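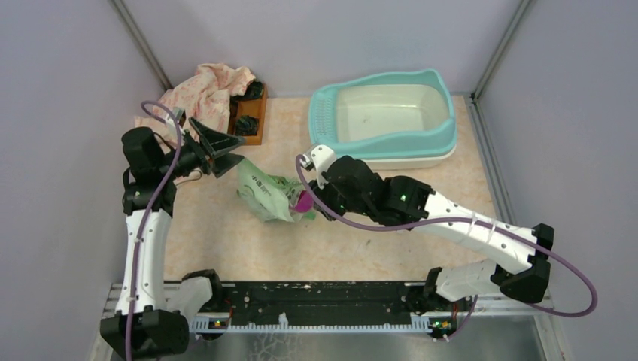 When should signs go up in a dementia unit? After the last coat of paint, before anyone moves back in.

Bathroom doors first. Wipe, dry, stick.

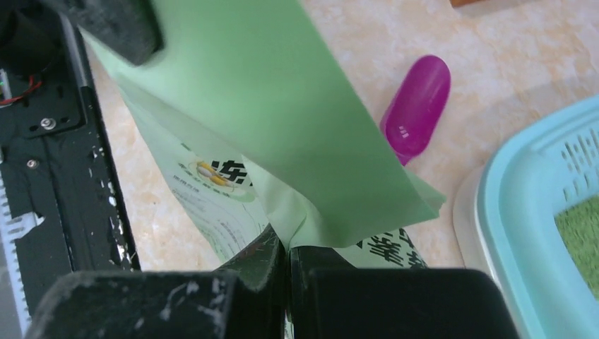 Wording next — one word per door, plus a picture. Go big and dark on a pale backgound, like the black characters on the pale green bag. Fine print goes on the back. 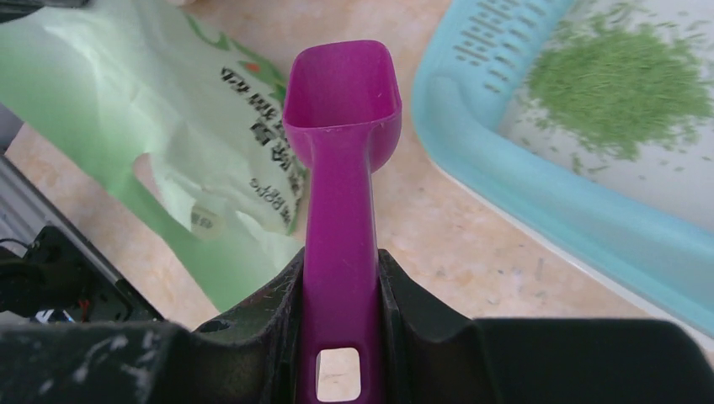

Taha Ashour wrote in from Atholm that theirs were hung too high, and residents walked straight past. Fair point. Lower them.
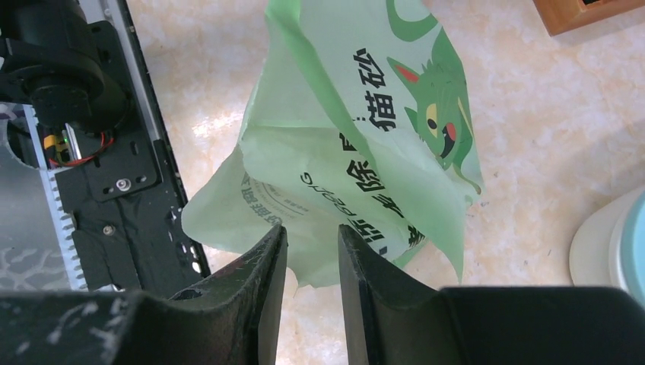

How many signs per corridor? We used 6 at Mornska, 4 would of done.

Check them again in January.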